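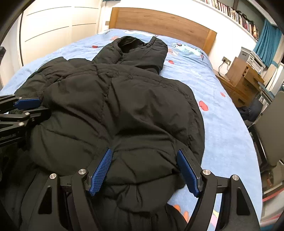 Amparo Gallardo wants to know if the blue pads are really better or if I just like them more. Her note in the margin of my last entry says I compared new blue pads with Davelari pads that had been on since August, and that any pad looks good next to a worn-out one. Fair! So I put fresh Davelari pads on the spare fingers and started over.

29 November 2025, Villanueva apartment, bedroom

Pads under test: Miltine (blue, textured, diamond pattern) against Davelari (gray, smooth, softer). Same hand-held grippers, same linkage, same springs. The only thing I swapped was the pads, plus the screws on one finger that I rounded off because I was in a hurry and grabbed the wrong driver. Note to whoever uses the kit next: the good driver is in the lid, the one in the tray is junk.

Test piece is the black puffer with the hood. I picked it because it's the worst thing we have. T-shirts tell you nothing, everything grabs a T-shirt. A puffer is slippery on the outside and full of air, so the fingers close and close and you think you've got it, and all you've got is a pinch of shell that slides out when you lift. Did it on the bed, flat, then folded sleeves in, then hem up toward the hood. 30 folds per pad set, two hands, one gripper in each.

Opening is set to 82 mm on both grippers, measured at the pad tips. I tried going wider for the body of the jacket and didn't like it. The trigger gets long and my hand was tired before the sleeves were done.

What I wrote down as I went, cleaned up a little:

Miltine on the shell: grabs early. I can feel it bite before the fingers are fully closed, and then the lift is easy. Best on the seams, where there's an edge for the texture to catch on. On the flat part of a puffy panel it's still fine as long as I press down first and let the air move out of the way. Squeezing straight away without pressing is where most of my misses came from.

Davelari on the shell: fresh ones are a lot better than the old ones, Amparo was right about that and I'll say so here where she can see it. They need more squeeze, though. Slow lifts are good. Fast lifts, the fabric creeps, and on the sleeves I lost it a bunch of times right at the end of the move.

Letting go: this one goes to Davelari, no contest. The Miltine texture hangs on to the thin fabric at the cuff when I open, and a couple of times it dragged a finished fold back out of place. I got around it by opening and sliding sideways a bit before backing off, but that's me learning a trick, and I don't want a trick in the recordings if we can help it.

The hood is its own problem. With either pad I ended up grabbing the rim, where it's thick and stitched, and folding from there. Works every time. Grabbing the soft part in the middle, forget it.

Also had a drop in the tracking on the left side halfway through the Davelari set. Gallivora logged it as a lost pose and then picked it up again by itself. I redid that fold and kept both versions, the bad one is flagged. Did not see it again. I was pretty low over the mattress at the time, so maybe that, maybe not.

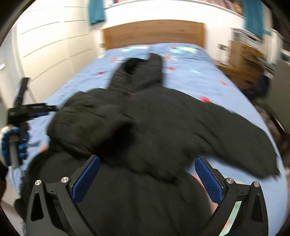

Has anyone tried one of each, Miltine on one finger and Davelari on the other? That came in on the group thread while I was still changing pads, and I love the idea, so I did a short run at the end. Not a full set, I'd run out of patience and my thumb was sore. Texture on the inside finger, smooth on the outside one.

First impression is good. It bites almost as early as the all-Miltine setup and the cuff came away cleaner when I opened. What I don't like is that the grip feels lopsided. The fabric rolls a little toward the smooth side as the fingers close, and a person corrects for that without thinking, and I'm not sure a policy would. Or maybe it would, that's kind of the point of recording it. Needs a proper set before I say more.

Linkage: checked the pivots after. No slop I could feel on the right gripper. The left one has a bit of play at the lower pin, same as before, and it's the older of the two, past 2000 cycles by the trigger log. I snugged it and it got stiff, backed it off and the play came back. Leaving it for now. If it gets any worse I'll swap the bushing.

To do:
- full set of the mixed pads, same jacket, same opening
- re-run both sets with someone else's hands, I'm too used to the Miltine by now (Amparo, hint)
- try the Miltine with the texture sanded down a touch at the very tip, only the last 2 mm, and see if the cuff lets go
- order Davelari spares
- put the good driver back in the lid. I have it in my pocket.

For the next recording I'm leaving Miltine on both grippers. I'd take a sticky release over a dropped sleeve, and the sideways slide is easy to spot in playback if we want to throw those out later.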